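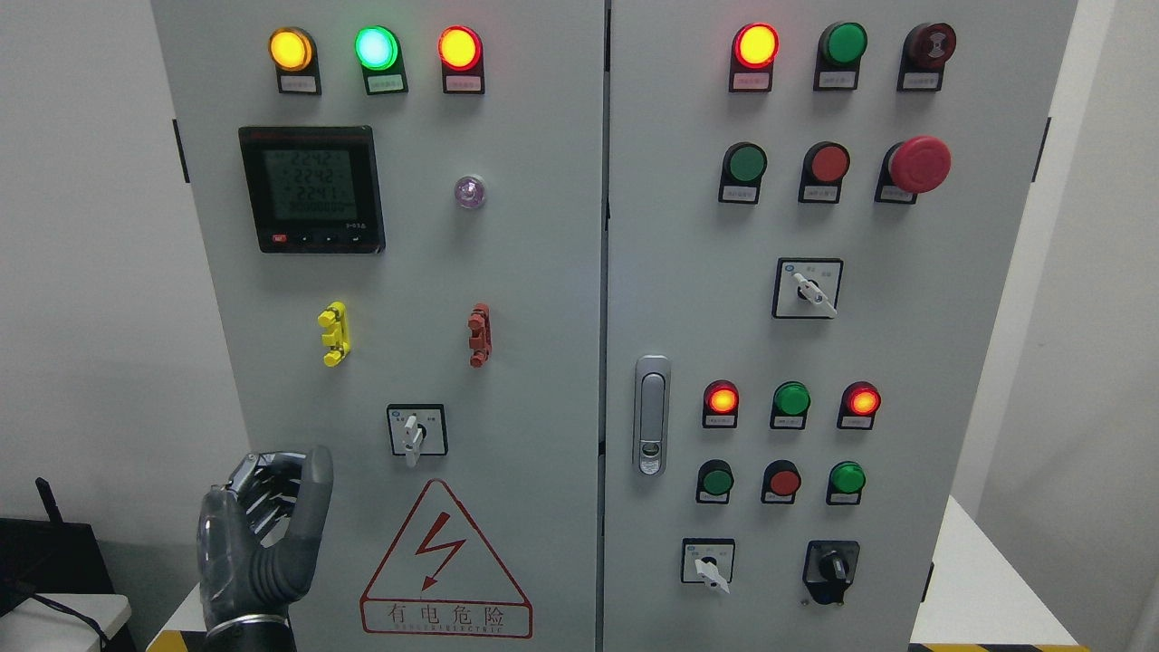
Figure 4. Double-door control cabinet, upper door fittings.

4. Door Controls and Indicators

4.1 Scope of this section

This section covers the lamps, meter, connectors, switches and push buttons fitted to the doors of the Draris control cabinet. It applies to cabinets supplied under Villeck order code 817. For cable entry and floor fixing, refer to Section 3. For internal layout, refer to the drawing set kept in the document pocket.

Only authorised persons holding a current electrical licence may open either door. Persons who operate the door controls without opening the cabinet must have completed the site induction.

4.2 Left door

The three indicator lamps at the top of the left door are coloured amber-yellow, green and red, from left to right. A label plate is mounted beneath each lamp. The site must record the function assigned to each lamp in the Commissioning Record before the cabinet is handed over.

The digital power meter is mounted below the yellow and green lamps. In Figure 4 the upper three lines of the display read 224.2, 224.2 and 224.1, and the row beneath them shows zeros. The buttons for the meter are along the lower edge of its bezel.

The yellow and red connectors are lower on the same door, with the rotary selector switch centred beneath them.

DANGER - The triangular sign below the selector switch marks an electrical hazard. It must remain legible and must not be painted over, relocated or covered by tags. Order a replacement from Villeck if the sign is damaged.

4.3 Right door

The upper row on the right door holds a red indicator lamp, a green push button and a maroon device with concentric rings. The second row holds a green push button, a red push button and the mushroom-head emergency stop, which is at the right-hand end.

4.4 Checks before first use

1. Confirm that both doors are closed and that the centre seam is even from top to bottom.
2. Keep the floor clear for 400 mm beyond the full swing of each door.
3. Compare every label plate with the door schedule. Report missing or incorrect plates to the site supervisor.
4. Confirm that the rotary selector switch is in the position stated in the door schedule.
5. Request that the licensed electrician energise the incoming supply.
6. Read the three upper lines of the meter and enter them in the Commissioning Record, to one decimal place.
7. Note which indicator lamps are lit on each door. Do not proceed if the result differs from the door schedule.
8. Test the emergency stop in accordance with Section 6 and enter the result.

Note: Meter settings are entered at the factory. Do not alter them during these checks.

CAUTION - The emergency stop does not isolate the cabinet. Parts behind the doors may remain live after it has been pressed.

4.5 Routine care

Wipe the door faces with a dry, lint-free cloth. Solvents and abrasive pads will cloud the meter window and lift the label plates. Nothing is to be hung from the selector handle or the connectors.

At sites in the Drastley district, door fittings are inspected each February. Fill out Form 35 and keep it with the cabinet records.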